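Ticket: Open day station 2, intermittent loss of tracking on left gripper
Site: Clusholm, demonstration room
Opened by: Tamara Văduva
Assigned to: Teodor Gavrilă
Priority: Normal, raised to High
Status: Closed
Date opened: August 31, 2020

Description (T. Văduva)

During the first rehearsal for the open day the left gripper dropped out of tracking several times while the operator was working at the desk. The right gripper held. Each dropout lasted a second or so, then the pose came back with a visible jump on the visitors' monitor. The recording software did not stop and no error was shown to the operator. The log on the Ilham machine has "pose lost, L" against each event.

Station 1 ran the same software build all morning without a fault.

The visit is from Prumville. Margareta Roman has asked that both stations run for the whole visit, with 20 visitors moving between them in groups. If station 2 cannot be made stable we need to know before the groups are drawn up.

Comment 1 (T. Gavrilă)

Please confirm the following:
Battery state at the time of the dropouts.
Whether the marker cubes were cleaned after transport.
Whether the room lighting was at full or at the presentation setting.
Where the operator's hands were when tracking was lost.

Comment 2 (T. Văduva)

Batteries full on both sides. Cubes wiped with a dry cloth. Lights at the presentation setting, so the two rows nearest the screen were off. Hand position not noted. I will ask Darius to repeat the run and write down the time of each loss.

Comment 3 (D. Onu)

Repeated the run with the lights at full. Fewer dropouts, but not none. With the hands above the desk top there were no losses on either side. With the hands low, near the front edge and reaching in below it, the left goes first.

Swapped the left and right cubes. The fault stayed on the left. Swapped them back and checked that the IDs were correct in the configuration file.

Comment 4 (T. Gavrilă)

That rules out the cube. It is either the mounting or the view of the markers. The head camera looks almost straight down in this task, and the desk top is in the upper part of its view. When the operator reaches under, the edge of the desk can cover part of a cube, and what remains is in shadow. The tracker needs a clean view of at least one full face.

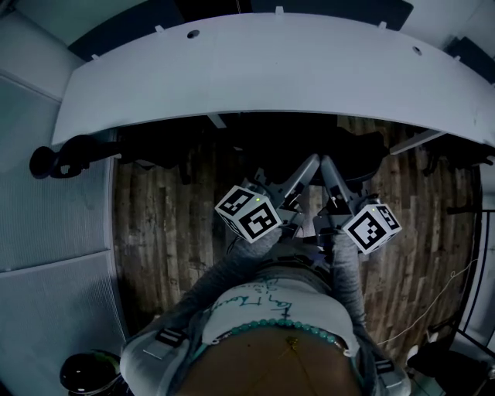

The exposure is also fixed at the value we set for station 1, where all the work is on top of the table. A white desk top next to a dark space underneath is a poor case for a single fixed value. Please try automatic exposure first, with an upper limit so that fast movement does not blur the markers. If that is not enough, check the angle of the left cube against the drawing.

Comment 5 (D. Onu)

Automatic exposure with the limit set: dropouts down to 2 in a full run, both on the left. Then checked the mounting. The left cube bracket had turned slightly on its screw — enough to feel by hand. Reset it against the drawing, tightened it and marked the screw with paint.

Ran the calibration again afterwards. Calibration passed on both sides. Full run with the lights at full: no losses. Full run at the presentation setting: one short loss on the left, at the deepest point of the reach.

Comment 6 (S. Minhas)

From the visitor side, can the lights stay at full for station 2? The monitor is readable from the front row with the lights up, I checked. The slides are shown at the other end of the room and can be moved to the break.

I would also like the jump on the monitor hidden if a loss does happen. At rehearsal it drew the eye more than the task did.

Comment 7 (T. Gavrilă)

Lights at full is agreed. For the monitor, I have set the display to hold the last good pose and fade to the new one. This affects the display only. The recorded data still carries the gap and the flag, and must not be smoothed.

Priority raised to High until the final rehearsal is done.

Comment 8 (T. Văduva)

Final rehearsal complete, both stations, lights at full, three operators in turn. No losses at station 1. No losses at station 2. Margareta Roman informed, groups can be drawn up as planned.

Resolution

Cause: loose bracket on the left marker cube, made worse by fixed exposure and low light during work below the desk edge.
Fix: bracket reset and tightened, calibration repeated, exposure set to automatic with an upper limit, room lights kept at full.
Follow-up: add a bracket check to the transport list. Locking washers for both brackets to be fitted before the November visit. Owner D. Onu.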